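Kudovach Site, Utensils and Stands Working Group
Minutes of the September meeting, Room 316, start 14:00

1. Previous minutes
Accepted with one correction: the Vindent delivery was 70 stands, as shown on the delivery note.

2. Stand, metal
The group reviewed the polished stand with the round dished base and upright rod. The base marks easily and is to be wiped with a dry cloth after handling. Abrasive pads are withdrawn from the cleaning cupboard. Kontogiannis has quoted for spare trays — the quotation is valid for 13 weeks.

3. Table covering
Grid paper stays as the standard covering. Sheets are to be laid flat and taped at the corner before any item is put down. Jultden can supply the same ruling on a longer roll, and a sample has been requested.

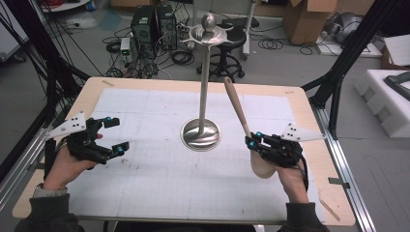 Where should the wooden utensils be kept between sessions?
In the shallow drawer under the window, laid flat, with the handles all facing the same way.

4. Wooden utensils
Spatulas with raised grain are to be sanded lightly and oiled. Oil is not to be applied on the grid paper. Split handles go in the scrap bin and are entered in the stock book.

5. Stock and budget
Stock book stands at 3,608 items across all stores. Spend on coverings is within the allowance. Purchase of a second tape dispenser approved.

6. Actions
Stores: obtain roll sample from Jultden; reply to Kontogiannis on trays.
Workshop: sand and oil spatulas, replace drawer liner.

Meeting closed 14:50.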